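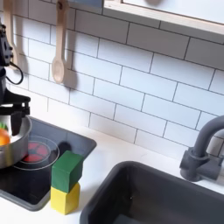
Notes on the Bullameck backfield after 12 games, mostly on Sandberg's patience behind zone blocking. He presses the line well but his hips stay square too long, so the cutback costs him a step. Grip strength is the better trait. The ball stays clamped on contact the way that gripper has the rim of the saucepan, from above and with no slack.

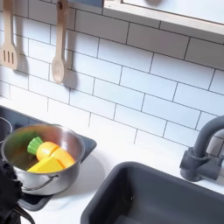 Against light boxes the step doesn't matter. Against 7 in the box it does. Backside end closes, and a gain of 3 becomes a punt two snaps later.

Wenel charted every carry in the league, 2,595 of them. Sandberg is near the top in yards after contact and below the middle before it.

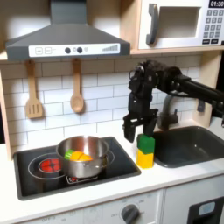 I'd move him to gap scheme. One read, pulling guard, go. Pass protection is fine. He scans inside out and squares up blitzers, but he ducks his head on corner pressure.

Grade: solid starter, early-down role.

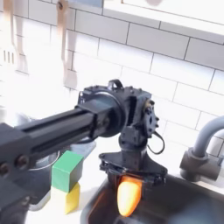 Gunnel Sjöberg: The before-contact number is the left guard. Split it by side and he's average running right.

Fair. I'll rerun it by side Tuesday. The hips still show up on tape going right, second quarter especially.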